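Notebook, October
by Stelios Tsolakis

Back on the Terkberg mayoral survey this morning, and I'm glad to be, even though the coffee machine is still broken. Gualtiero and I spent the first hour on question 6, the open-ended one ("What matters most to you in this election?"), which has been giving us grief ever since the pilot. People write whatever they like there, bless them, and half of it is about parking.
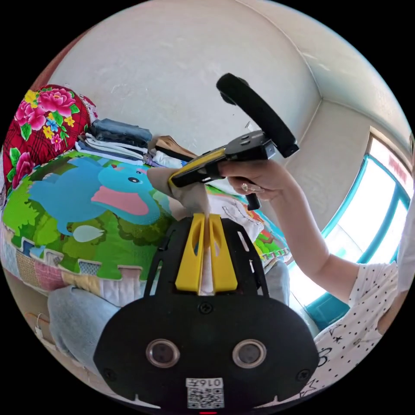

Beige cloth held between the yellow fingers.

We each coded the same 67 answers without talking, then compared. We split mostly on anything mentioning the Urquhart bridge. I had been putting those under roads, and Gualtiero under trust in the council, and after a long and very friendly argument I think he's right for the ones that bring up the broken promise from the last campaign. The plain complaints about traffic stay with roads.
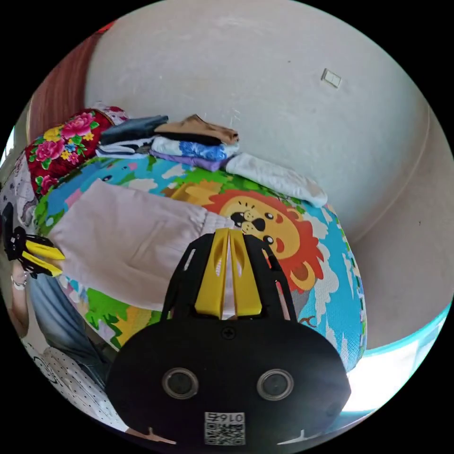 Codebook changes

Split code 3 into 3a (bridge, as traffic) and 3b (bridge, as promise). If an answer does both, use 3b and put a note in the margin. I went back over my own sheet with the new rule and it felt a good deal less like guessing, though "fix it already" could still go either way.

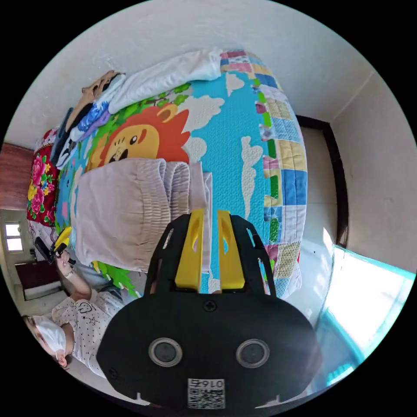

Weights

The Pretov precincts are short on voters under 30 again. I don't want to weight them up too hard on so few returns, so I'm leaving the raw table next to the weighted one until we have the second mailing back. Please don't quote the weighted one to the Stallus people yet, however nicely they ask!

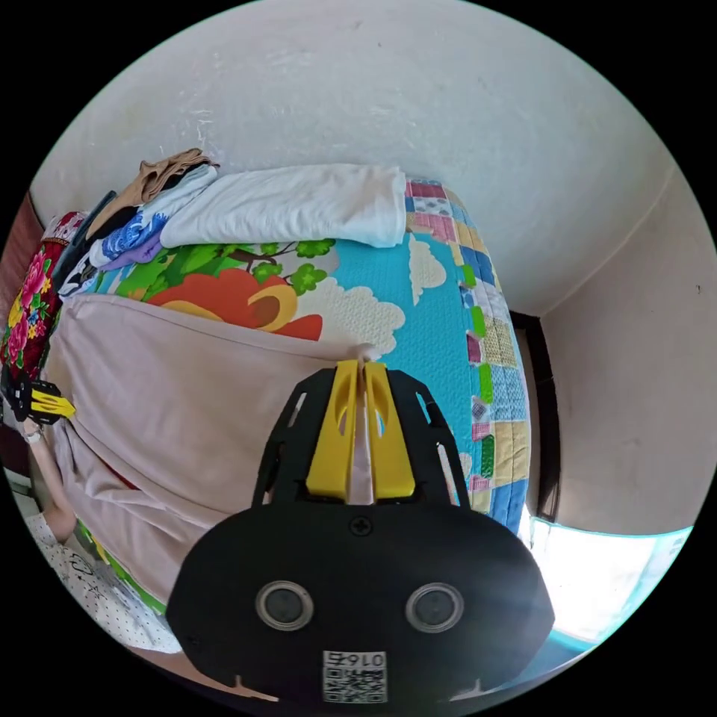 Local Elections Survey Group

Still to do: Gualtiero is recoding his half with 3a and 3b, and I'm redrafting the reminder letter (shorter this time, I promise). The ballot order question needs another look too. I left my marked-up copy in the top tray.

Contact the survey group | © Local Elections Survey Group | Back to top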